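Home | Stuff We Wear | Body | Earth | Space | Ask Us

Why Do Clothes Wrinkle? (And How Does Folding Help?)

By Fasil Zeleke
Jun 28, 2019
Reading time: 6 minutes
Print this page | E-mail this page

Grab the T-shirt you wore yesterday. Go on, I'll wait! If it spent the night in a ball on your bedroom floor, it probably looks like a map of the mountains by now, with ridges and valleys running every which way. If it spent the night on a hanger, it probably looks a lot smoother. Same shirt, same night, completely different result. What happened in there?

To find out, we have to go down into the cloth itself, and it's a wonderful place to visit.

Threads made of even tinier threads

Look at the sleeve of a T-shirt through a magnifying glass. You'll see rows and rows of little loops, each one hooked through the one next to it. T-shirts are knitted, a lot like a wool sweater, only with much thinner yarn. Pull the cloth sideways and the loops stretch open. Let go and they spring back (mostly). That's why you can squeeze your head through a neck hole that looks too small for it.

Now look at a bedsheet or a handkerchief. There are no loops there. One set of threads runs up and down, another set runs side to side, and they go over and under each other like the strips in a basket. This is called weaving. Woven cloth usually doesn't stretch nearly as much as knitted cloth does.

Pick one thread out of an old rag and untwist it with your fingers. It comes apart into fuzz! Each bit of fuzz is a fiber, and a cotton fiber is much thinner than a hair on your head. Cotton fibers grow on the seeds of the cotton plant, in fluffy white puffs, and a person or a machine has to twist bunches of them together to make yarn strong enough to knit or weave.

Down one more step, too small for any magnifying glass, each cotton fiber is made of long, skinny chains called cellulose. The chains lie side by side and cling to each other with weak little bonds. Think of a handful of uncooked spaghetti with tiny dabs of glue between the pieces. Those dabs of glue are the whole secret of wrinkles.

The great wrinkle mystery

When cotton gets wet, water sneaks in between the chains and loosens the bonds. Now the chains can slide past each other. If you scrunch the shirt while it's wet, the chains slide into a scrunched position. Then the water leaves, new bonds form, and the chains are stuck where they ended up. You've made a wrinkle!

Your own body can do this too. You're warm and a little bit damp, so when you sit on the back of your shirt for a long bus ride, you're pressing wrinkles into it the whole way.

An iron does the very same trick in the other direction. Steam loosens the bonds, the flat metal pushes the cloth smooth, and as the cloth dries and cools, the bonds form again with the fibers lying flat. So ironing is really just making one very large, very flat wrinkle. I think about that every time I do it.

What about shirts that hardly wrinkle at all? Many of them are made of polyester, or of polyester mixed with cotton. Polyester hardly soaks up any water, so water can't get in and mess with its chains. It takes a lot of heat to get polyester to change its mind about its shape.

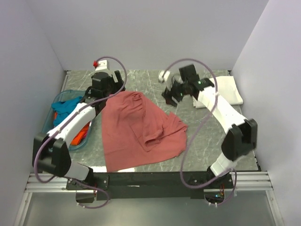
Smoothing comes first. Before you fold anything, get the cloth as flat as you can, and start with the big pieces of the puzzle: find the collar, find the two sleeves, find the bottom hem. A crumpled T-shirt can be surprisingly sneaky about where it keeps its sleeves. Once you know which end is which, hold it by the shoulders, give it one good shake in the air, and lay it down on its front. Then sweep your hands from the middle out to the sides. You can feel the ridges go down under your palms.

A table is better than a bed for this job. A mattress is soft, so it sinks where you push, and the cloth bunches up again right behind your hands. A hard top pushes back evenly.

Five folds and you're done

My aunt ran the laundry at the Ejigu guesthouse in Kurbridge, and she taught me this fold when I was so short that I needed a stool to reach the table. It works on any T-shirt.

1. Lay the shirt on its front with the collar pointing away from you.
2. Fold one side in toward the middle, so the edge runs straight down the back. The sleeve comes along for the ride. Flip the sleeve back so it lies flat.
3. Do the same on the other side. Now you have a long, tall rectangle.
4. Bring the bottom hem up to the middle.
5. Fold it in half once more, up to the collar. Turn it over and there's your shirt, face up and neat as a book.

Your first one will be lopsided. So was mine, and so were the next 15. Keep going!

Towels are easier, because a towel is already a rectangle and has no sleeves to hide. Fold it in half, then in half again, and then once more if your shelf is small. Have you noticed how thick it gets? Every time you fold something in half, you double the number of layers. One fold makes two layers, two folds make four, and three folds make eight. If you could somehow keep on going to ten folds, you'd have 1,024 layers, and good luck closing the cupboard door on that.

Why folded clothes stay smoother

A fold is a kind of wrinkle too, so why is it better than a heap on the floor? It has to do with where the bending happens. In a heap, the cloth is bent sharply in dozens of random places and then squashed by whatever lands on top of it. In a folded shirt, the cloth bends along a few straight lines, and everything in between lies flat. The weight of the pile presses down evenly, a bit like a very lazy iron.

Folding also squeezes out air. A heap of laundry is mostly air! That's why a basketful of tumbled clothes can turn into one short stack that fits in a drawer with room left over for your socks.

Try it: the wrinkle race

You'll need two old cotton handkerchiefs (or two squares cut from a worn-out sheet – ask first!), some water, and two rubber bands.

Leave the first handkerchief dry. Scrunch it into a ball and put a rubber band around it. Wet the second one, squeeze it until it stops dripping, then scrunch it up just the same and put the other rubber band on it. Leave both balls on a sunny windowsill until the wet one has dried all the way through. That can take a day or two, so be patient.

Now take off the rubber bands and spread both squares on a table. Which one has deeper wrinkles? Can you explain it using the spaghetti and the glue?

If you want to keep going, try the race again with a piece of polyester next to a piece of cotton, both of them wet. Write down your guess before you open them up. My guess was right about the polyester, but I did not expect the cotton to look quite so much like a walnut.

Words to know

Fiber: a very thin, hair-like strand that cloth is made from.
Cellulose: the material that makes up cotton fibers, and the stems and leaves of plants too.
Knit: made of loops hooked through other loops.
Weave: to cross threads over and under each other.
Hem: the edge of a piece of clothing, folded over and sewn so it doesn't fray.

Print this page | E-mail this page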